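Restora evening course, refurbishing desktops and workstations
Session 3: expansion cards out and in
Notes by Haf Voyle (bench tutor tonight Alun Rosser)

Carried over from last time: strap on, clip to bare metal, power lead OUT, hold the power button down for 10 seconds. Two people forgot the lead last time. Please don't.

Before you open anything
- job number on the sheet, top right, and on masking tape on the side panel
- note what was plugged in where. Phone photo is fine
- side panel off, lay the case flat on the mat. Don't work on it standing up, cards sag
- screws in the lid of the tub, not on the mat

Cards, what we said
Card has two things holding it. Slot on the board at the bottom, bracket at the back of the case. Both have to be free before you pull. Most of the damage Dilwyn sees is people who undid one and forgot the other.

Back of case first. Older office machines = one screw per bracket. Workstations are often tool-free, plastic tabs, usually coloured. Coloured plastic nearly always means "you're meant to touch this". Open only the tab you need. Old plastic goes brittle, so thumb pressure, no screwdriver.

Then the slot end. Long graphics slots often have a little catch at the far end, press it down and keep it down. Hold the card by its edges or the shroud, never the fan blades. Straight up, small rock end to end if its stiff, never side to side.

Going back in
- line up bracket AND slot before pushing. Foot of the bracket goes down into the gap by the board
- check no wires are lying under the card. Thin twisted pairs are the worst for this, they spring back
- push evenly along the top edge until the contacts have gone from view
- look along the card from the side. Gold showing at one end = not home
- only then close the tab
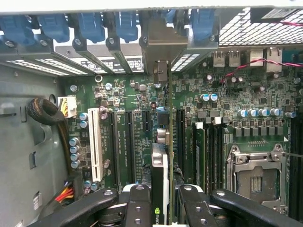
Blanks: every slot without a card gets its cover back. Job 134 went out with a gap last term and came back full of fluff. Spares are in the Mathias drawer, mixed sizes, try before you bend.

Old white PCI slots: leave alone unless the sheet says otherwise. Cards for them go in the tray marked Dace. The newer slots are a diffrent length and key, so a card that won't go in is probably the wrong card. Stop and ask.

Question from Neusa: can you slide a card in with the tab shut? No. Bracket won't drop and you end up leaning on the board.

For next time
Read the Clirevitz sheet on memory, pages 1 to 3. Finish job 177 if it's yours. Memory and drives next, then power supplies in October. Bring your own small torch if you have one, the bench lamps are poor at the back of teh case.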